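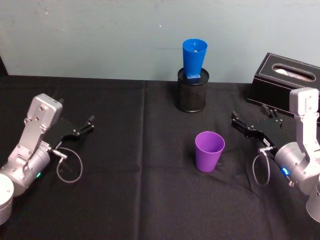
One of the reviewers at Lellstead objected that a rule about resting cables is not a safety rule at all, and asked why it should sit in the same list as the stop button. We kept it in the list. Most of the halted runs in our log began with something small near the wrist, and operators who skip the small items tend to skip the others too.

Figure 1. Two-arm cell with cup targets on a black cloth. Both grippers are open and face the middle of the table.

4.2 Rules for the shared workspace

The Bruledis guideline was written for single-arm benches. It asks for a clear zone around the arm and says little about a second arm that reaches into the same zone. For the two-arm cell we added 6 rules and tested them over 254 runs, starting in March.

The first rule covers the start pose. Both grippers must be open and pointed inward before a run is armed, and neither may be over an object. The second covers cables. A cable may form a loop on the cloth, but the loop has to stay out of the path of the opposite gripper. In Figure 1 each arm has a thin gray cable with its loop on the cloth, and the purple cup stands between the two grippers.

The third rule concerns stacked objects. An item set on top of another, such as the blue cup on the mesh pencil holder, goes at the back of the table and is treated as one tall obstacle until an arm is told to pick it. The Flandier checklist, which we used for comparison, has no entry for this. The fourth rule says that items not used in the task stay at the edge of the table or come off it.

The last two rules are for the operator. Status lights are read and written down separately for each arm, because the two can differ. A run that is stopped by hand is logged with a cause, even when the cause seems obvious.

Of the 254 runs, 18 were stopped by hand. The cable rule was the one most often noted as broken - usually after an arm had been moved by hand between runs and the loop was not checked again. We then repeated the Ochoa task for 100 runs with a cable check added to the reset step, and we suggest that other two-arm cells put the check in the same place.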